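Galeria: a célula de dois braços, antes de assinar a compra

A Peixoto quer fechar o orçamento de equipamento até dezembro e o dossiê da Trasarberg já anda pelas secretárias há tempo de mais. Dois braços, suportes, cablagem, estrutura em perfil de alumínio, tudo somado num pacote que o vendedor insiste em chamar compacto. Fico sempre de pé atrás quando me vendem uma coisa pelo tamanho que ela ocupa.

Seguem quatro imagens do trabalho em curso, com legendas curtas. O resto do que penso vem depois.
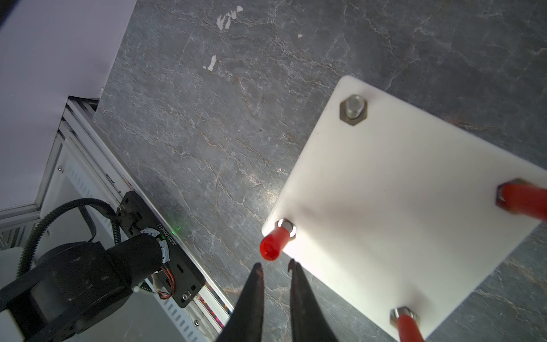

Porcas sextavadas nos cantos de uma placa branca e as pontas da garra mesmo ao lado.

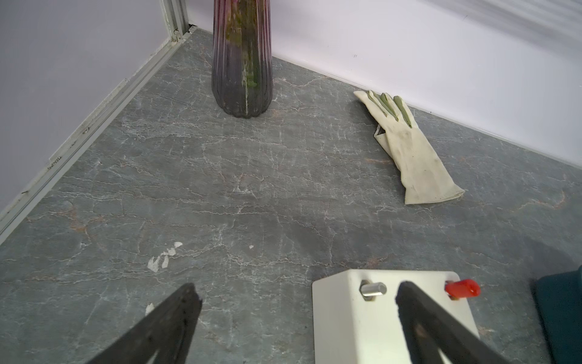 Luva de trabalho estendida, com as pontas dos dedos verdes. Material mole, que raramente entra nas demonstrações de catálogo.
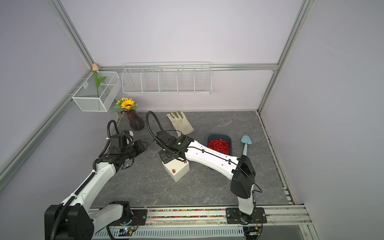
Os dois braços sobre a mesa. Quem só orçamenta braços devia olhar bem para tudo o que está em volta.
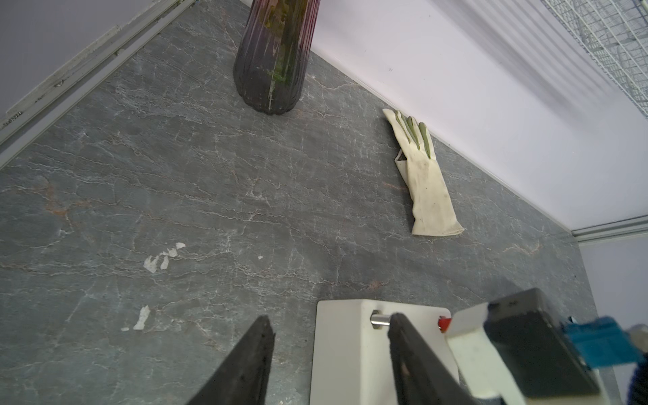

Garra aberta, luva junto à parede e a jarra canelada ao fundo.

Vamos então às contas. A proposta da Trasarberg traz uma linha para os braços e outra para a estrutura, e depois uma terceira, muito discreta, chamada "integração", com 120 horas. Pedi a discriminação dessas horas e recebi um parágrafo sobre flexibilidade. A Falta, que concorre com um conjunto parecido, indica 30 horas para o que parece ser o mesmo trabalho. Uma das duas está a sonhar, e desconfio que sejam ambas.

As peças de desgaste também não aparecem em lado nenhum. Dedos de garra gastam-se, mangas de cabo torcem e racham, parafusos pequenos desaparecem. Na lista de sobresselentes da Trasarberg encontrei 2 pares de dedos para o primeiro ano. Perguntei em que tipo de uso se baseava esse número e ainda estou à espera. A Falta vende os dedos à parte, a 445 euros o conjunto, e pelo menos nesse caso sei o que vou pagar quando me enganar na previsão.

Outra coisa que me incomoda: o software Grurkdale vem "incluído". Incluído durante quanto tempo? O contrato fala em licença inicial e remete para um anexo que não foi anexado. Já comprámos uma máquina de etiquetar assim e a renovação custou mais do que a manutenção — e dessa vez pelo menos havia anexo.

Não digo que seja mau equipamento. Digo que o preço da capa não chega para decidir, e que um ensaio com peças escolhidas pelo fornecedor me interessa pouco. Quero as nossas peças em cima da mesa, incluindo as tortas e as sujas, e quero a taxa de falhas por escrito, com o critério de falha definido antes de começar.

Pedidos que seguem para os dois fornecedores:

Horas de integração discriminadas por tarefa
Preço e prazo de entrega dos dedos de garra, dos cabos e dos suportes
Custo anual da licença Grurkdale depois do período inicial
Quem paga as deslocações da assistência durante a garantia
Medidas da célula montada, com o espaço de acesso para manutenção

Enquanto não chegarem respostas, a verba fica reservada mas não comprometida. Se a Trasarberg mandar o anexo em falta, acrescento-o a esta página.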